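**Werkstattbuch, Montag, August**

Hocker Nr. 17, zweiter Anstrich. Untergrund Kiefer, mit Körnung 180 zwischengeschliffen, Staub mit Mikrofasertuch abgenommen. Kreidefarbe von Tevley, Ton 403 (Graugrün), 14 % Wasser zugegeben. Verlauf besser als beim ersten Gang, an den Hirnholzkanten zieht die Farbe weiterhin stark ein. Dort vorab mit Schellack sperren.

Schablone Leltico auf die Sitzfläche: Sprühkleber dünn, 30 Sekunden ablüften lassen, dann auflegen. Stupfpinsel fast trocken. Zwei Ränder unterlaufen, beide an der Innenrundung — mit Skalpell nachgezogen, bei Streiflicht noch erkennbar.

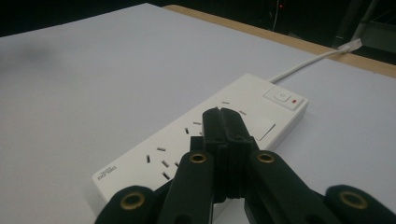

Wachs (Burnalberg, farblos) erst nach vollständiger Durchtrocknung. Probebrett vom Freitag war nach dem Polieren fleckig, vermutlich zu früh gewachst. Neues Probebrett mit zwei Feldern angelegt: links Wachs, rechts Mattlack.

Offen:

- Bezugsstoff Farquharson, Zuschnitt mit Nahtzugabe prüfen
- Filzgleiter nachbestellen
- Schablone reinigen, Kleberreste mit Waschbenzin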